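Sorting the small stuff

2020-01-19

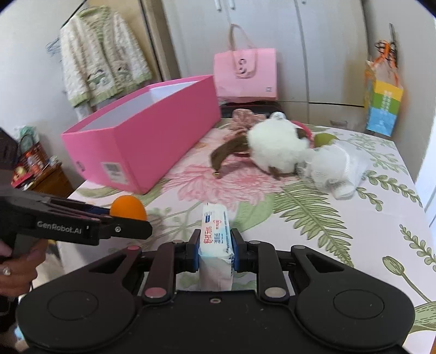
Tissues above the flowered tablecloth, next to the pink box.

I have been putting off the hall drawer since August. It is the one by the front door where everything from coat pockets ends up, and by last week it would only open halfway. I finally emptied it onto the table and went through it in one afternoon.

Most of it was pocket tissues. I buy them in multipacks and put one in every bag I own, then forget and buy more. Jaruwan Ratanaporn also gives me packs whenever she visits, and I never say no. I like the small flat ones best. They fit in a coat pocket without making a lump, and the plastic keeps them clean at the bottom of a bag.

My rule for the drawer now is that a thing has to be used on the way out of the house or it goes somewhere else. Keys, tissues, umbrella and bus card stay. Batteries went to the kitchen. Old receipts went in the recycling, except one for the Tillerlow lamp, which is still under warranty until I forget where I put the receipt again.

I had planned to buy drawer dividers. Ashton Lockyer has the Clonska ones and they look nice, but they were $17 a set and I would have needed two. An open box does the same job for tissues. You can pick it up and move it to the table when you want to fill your bags, and it costs nothing if you already have one.

The tablecloth needs washing next, and then there is the cupboard under the stairs. I looked in there on my way past and closed the door again. If anyone has a good way to store wrapping paper standing up, please leave a comment. Mine keeps falling over and tearing at the ends.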